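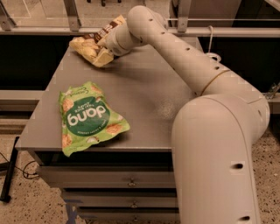 Snack and Refreshments Meeting, Brinthorpe Building
Minutes, March
Posted by the Second Floor Kitchen Group

The meeting started a little after 3.15 pm, once enough chairs had been carried through from the Likero end of the corridor. A warm welcome was given to those who had moved over from the Zulcombe office and were coming along for the first time, and they were told that these meetings are friendlier than the notices on the fridge might suggest.

1. Minutes of the last meeting
These were read and agreed, with one correction. The kettle was said last time to have been descaled, and it had in fact only been talked about. It has been done now, and everybody was very pleased with the tea.

2. The grey unit
A good part of the afternoon went on this, and happily so, as people do seem fond of it. It came from Seidel when they cleared their old rooms, it still has the inventory sticker numbered 1614 on the back, and it has turned out to be a much better height for putting things down on than the windowsill ever was. It was agreed that the top should carry on as the place for snacks that are open to all comers, and that anything private should go in a desk, a bag or a coat pocket, wherever the owner feels it will be safe.

There was then a long and rather enjoyable talk about how things ought to be laid out. Crisps and chips in bags are to go flat and towards the left, with cans standing on the right, so that a person reaching across for a bag doesn't send a drink over. Bags should be set back far enough that a corner isn't hanging over the front, as sleeves catch on them. It was felt that the printed side should be uppermost, though which way round the writing goes was left to each person's conscience after some lively discussion from both sides of the room.
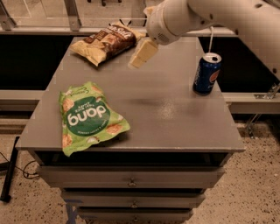 One member asked whether the Pepsi was really to count as a shared snack, given that a can can't very well be passed about once it has been opened, and whether drinks might be better off in the fridge altogether. The meeting thought this a fair question. After a bit of back and forth it was settled that an unopened can on top of the unit may be taken by anyone, and that an opened one belongs to whoever opened it and should go away with them.

3. What we buy
The monthly sum stays at £40, and thanks were given to everybody who had put in promptly. The green bags with "dang" on the front were praised warmly by several people, and there was a kind word as well for the cream ones with the brown band, which had gone rather unnoticed at the back. A suggestion that we buy only one sort, to save arguments, got no support at all. Somebody asked if we might have fruit again. It was remembered what became of the pears, but the meeting was in a generous mood and agreed to try satsumas, which at least come wrapped.

It was asked that people finish one bag before starting another of the same kind. A crumpled bag with a few bits left in the bottom should be offered round or eaten up, and then put in the bin by the door.

4. Wiping down
The top is to be wiped each evening by whoever is last to leave, with a damp cloth and nothing stronger. The spray from under the sink is for the sink. We did go through two rolls of kitchen paper in a single week last month, and although there may be a very good explanation, it would be lovely if the cloth could be used first.

5. The drawers
A few of those present had been keeping paper cups in them and others had been keeping old leaflets, and there was some surprise on both sides. The leaflets for the Zulcombe open day, all 600 of them, are to be moved to the stationery cupboard before the next meeting, and cups may then spread out as they like. Keys for the cupboard are at the front desk.

6. Any other business
The biscuit tin with the dented lid is still missing. It has no great value, but it has been with us a long while and people would be glad to see it home again.

Thanks were given for the flapjacks. The meeting closed at 4.25 pm, and the next will be held in the same room, with chairs fetched beforehand this time if at all possible.

Comments

Thanks for writing all this up. I had to slip out during item 3, so could I please put in a late vote for both kinds of bag? I'd be very sad to lose either.

The tin is on top of the Likero filing cabinets, behind the fern. I don't think it was taken, I think it was just put down. There are some drawing pins in it now so do look before you reach in.

Could we say salted nuts are allowed if they're in a lidded tub and labelled? Happy to wait for the next meeting if it needs talking through.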